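Cloth Folding Tips from the Prullbridge Open Day

Filed under: Kitchen, Cleaning cloths

The Plusden workshop in Prullbridge opened its doors in February and ran a folding demonstration for household visitors. An arm from the Petach line folded kitchen wipes into quarters for most of the afternoon. The operators answered questions between runs, and several of their setup rules carry over to a kitchen counter.

Start flat. The arm was given one cloth at a time, spread out with no folds. A wrinkle under the first fold shifts the second, and by the third the corners are off. At home, smooth the cloth from the center outward with the side of your hand.

Line up one edge only. The demonstration used a marked surface and set the left edge of the cloth to a line. Thin wipes are seldom cut square, so matching all four sides wastes time. Pick the straightest side and let the others fall where they fall.
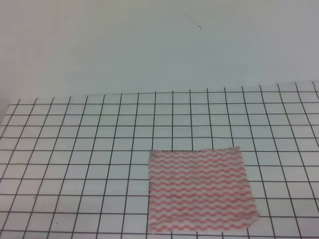 Striped cloth laid flat on the grid, left edge along a line.

Make your own grid. A sheet of white shelf liner and a dark marker will do. Freehand lines are good enough for folding. Tape the corners down and wipe the sheet before each batch – crumbs catch on soft fabric.

Fold the far edge toward you. Pushing an edge away drags the bottom layer with it. Hold the near corners with two fingers if the cloth slides.

Sort before folding. The team ran 163 cloths and set aside 5 with edges too frayed to pick up cleanly. Frayed ones go in the rag bag.

Stack low. Piles of 48 tipped over in the drawer test. Half that height stayed put.

Speed is no reason to buy a machine. The arm took 80 seconds per cloth, including the pause to find the corners. A person does it in 5.

The folding drawer dividers on show came from Abdelaziz and fit a standard kitchen drawer – measure the inside depth first, as the tall version needs more clearance than the label suggests.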